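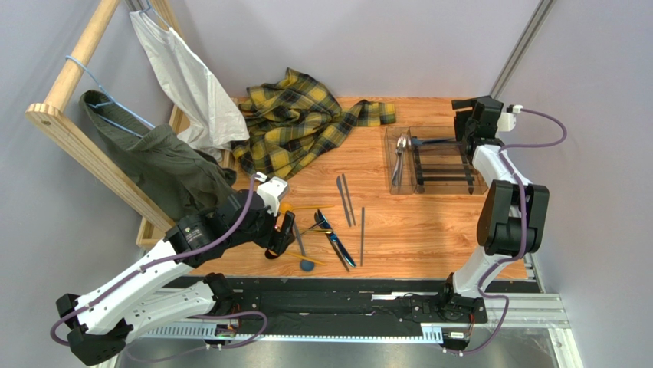 Oct 24, 2021

Madder bath, second attempt, for the Wamanska blanket yarn.

Started from the same Hestier two-ply as last time, undyed, straight from the bag. Dry weight of the whole lot before scouring was 633 g, so six full skeins of 100 g and one short one. The short one is the test skein and gets its own tag with a knot in it. The others have plain tags.

Scoured in the big pot with a little neutral soap, brought up slowly and left to cool with the lid on. The water came out more yellow than I expected. Last time I skipped this step on two of the skeins and those are the two with the pale patches near the ties, so I'm calling that settled. Re-tied everything with loose figure eights. The ties that came on the skeins were too tight and the dye doesn't get under them.

Mordanted with alum and a bit of cream of tartar. Dissolved the alum in a jar of hot water first, then the tartar, then both into the pot. Yarn went in damp. Held just below a simmer for an hour, heat off, left in the pot overnight. Đức Quách came by in the morning and squeezed them out while I weighed the root.

Root is the chopped kind from Quan, not the powder. The powder gave a stronger first color but we were picking bits out of the yarn for days. The chopped root went into a mesh bag after soaking. I poured off the first soak water and kept it in a jar, labeled, in case we want the tan out of it later.

Temperature is the main thing I changed. The first attempt got away from me and went to a full boil while I was on the phone, and the whole batch came out brick brown. Today I stood next to it. Kept it hot but still, no bubbles, and turned the skeins by hand with a spoon every few minutes. The Roler hot plate overshoots after you turn the dial up, so go up in very small steps and wait. I turned it off completely for the last part and the pot held its heat well enough.

Pulled the test skein after 30 minutes to look at it. Orange, fairly weak. Put it back. At the end it had gone to a soft red, a shade warmer than the card we were given. The other six match each other much better than the first batch did. One has a slightly lighter end where it was riding up out of the bath - weigh it down next time, a saucer would do.
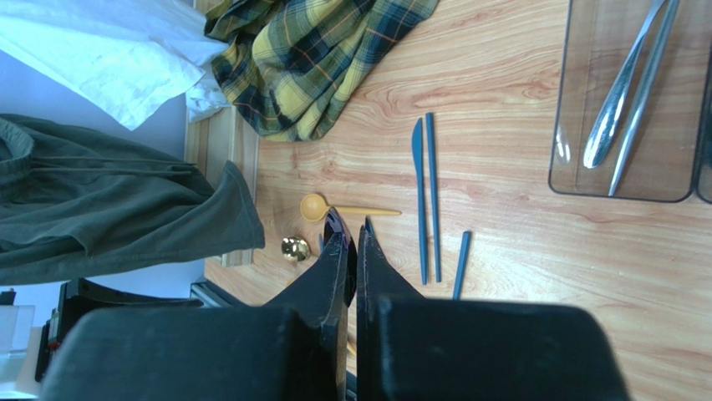

Is our tap water hard enough for madder, or do we need to add chalk?
Add a pinch. The strip came out at about 200 ppm, which is on the hard side, but the side-by-side jars with and without chalk still showed a clearer red in the one with it.

Rinse took longer than planned. Let the skeins cool all the way in the bath first, then three changes of lukewarm water and the last one nearly clear. No vinegar in the rinse, it pulls the red toward orange. Hung them in the shade with nothing on the ends. Weighting them makes this yarn go stringy.

The exhaust bath is still a good color. Đức wants to put a few skeins of the gray through it and see. Fine by me as long as they're mordanted separately and the pot gets written up on its own page.

To do:
Cut a strand from each skein for the window test, half under card, half in the light. Check in December.
Order more alum, the tub is nearly down to the scoop.
Wash one of the reds with one of the whites before anyone starts knitting.
Find the lid for the small pot.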